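Prellano Hand Gripper Pair

Hire, setup and looking after

The Prellano pair is two hand-held grippers, a left and a right, worn and worked by a person so that a robot can later be taught to do the same job. Each has two curved jaw fingers, a white housing and a square marker plate that the tracking software uses to work out where the hand is. The pair goes out with two forearm straps, the cables, a spare set of fingertips and a printed copy of this page, which comes back to us folded into remarkable shapes.

Hire is by the week. Collection from the Lornora workshop, or we send it in the grey case. Please send it back in the grey case too. We have had one returned in a cake tin.

What is in the case

Left gripper, with marker plate
Right gripper, with marker plate
Forearm straps with buckle clips, one pair
Main cable and link cable
Spare fingertips, one set
Hex key, small
Second hex key, identical, for when the first is under the radiator
Lens cloth, for the marker plates

Before you plug anything in

Check that each marker plate is flat and clean. A thumbprint is usually fine. Jam is not. If a corner has lifted, press it down and leave the gripper alone for an hour. Don't reach for superglue: it fogs the surface, the software stops recognising the pattern, and we have to replace the whole plate at a price that will spoil your afternoon.

The two plates carry different patterns and belong on their own sides. Swapping them is possible, in the sense that the screws fit. The software will then believe your arms are crossed and record everything accordingly. One customer collected a full day of this and asked us whether it could be fixed afterwards. It could, but it took Kinga Vincze the rest of the week and she has asked me to mention it here.

Putting it on

Sit down first. Fasten the straps high on the forearm, close to the elbow, over bare skin or a thin sleeve. They should be snug enough that they don't slide when you shake your arm, and no tighter. If your fingers tingle, you have overdone it.

Pick up the left gripper, then the right, and run the cables with enough slack to reach full stretch in every direction you mean to work. Try it with a proper reach, the sort you would make for the last biscuit. Most of the cable faults we see are from people who measured the slack while sitting politely.

Switch on and wait for the indicator light to settle to a steady green. Blinking green means it is still thinking. Amber means it has thought and is unhappy, and you should check the link cable before you check anything else.

Zeroing the jaws

Do this at the start of every session and again after lunch. People squeeze differently after lunch.

Let both jaws open fully and hold them still until you hear one beep. Close both gently until the fingertips meet and hold for the second beep. Open them again, then let them relax to wherever your hands are comfortable. Point both grippers ahead and slightly down, with the marker plates facing you, and start the check in the Ukitz software. It looks for both plates at once. If it finds one and sulks about the other, tilt your wrist a little before you start moving lamps.
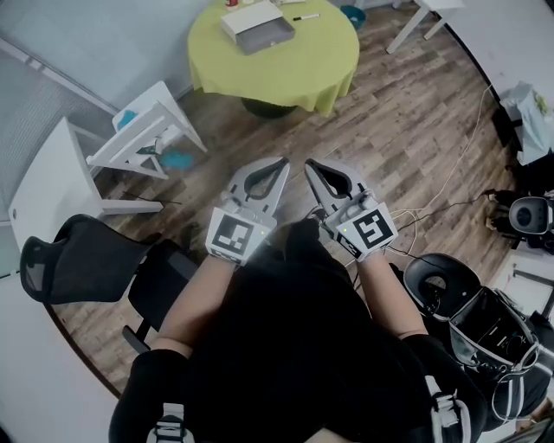

Jaws slightly open, both grippers pointing ahead, a marker on each housing.

The check finishes with a long beep. If it doesn't, run it again from the open position. Failing twice in a row nearly always means a dirty plate or a window behind the thing you are looking at. Draw the blind.

Looking after the jaws

The finger pivots want one drop of light machine oil every 200 hours. One drop. The left gripper seems to collect more dust than the right, and I have given up trying to work out why. Wipe the fingers with a damp cloth and dry them straight away. No solvents, no dishwashers. The second of those is on the list for a reason.

Fingertips wear. When a tip goes shiny, or starts letting go of things you were sure you had hold of, change it. Slacken the small screw at the root of the finger, slide the old tip off, push the new one on until it clicks and nip the screw up again. Change both tips on a gripper together, then zero the jaws. An old tip facing a new one will pull everything slightly to one side and you will blame the software.

Straps can be hand washed. Take the buckle clips off first and put them somewhere you will remember.

Common faults

Jaw sticks half open: grit in the pivot. Blow it out, work the jaw a few times, then oil.

Light won't come on: cable not fully home. Push until it clicks, then push once more out of spite.

Software loses one hand now and then: look for glare on the plate, or a sleeve falling over it.

Rattle when shaken: a loose housing screw. Also, please don't shake it.

Anything smelling hot: unplug it and ring us. Don't open the housing. The people at Hegyi who make the small motor boards for us are patient, but their patience is charged by the hour.

Servicing

Every pair comes back to the bench between hires for new tips, a cable test and a marker check. If you own your pair outright, send it in once a year. The bench is closed for the first half of July – Kinga goes walking, and I am not allowed near the soldering iron without her.

Hire pairs are booked up until 18th May. After that there are two pairs free, and the waiting list moves faster than you would think, as people keep forgetting they are on it.

Spare fingertips, straps and marker plates are kept in stock. Hex keys are also available, and sell very well.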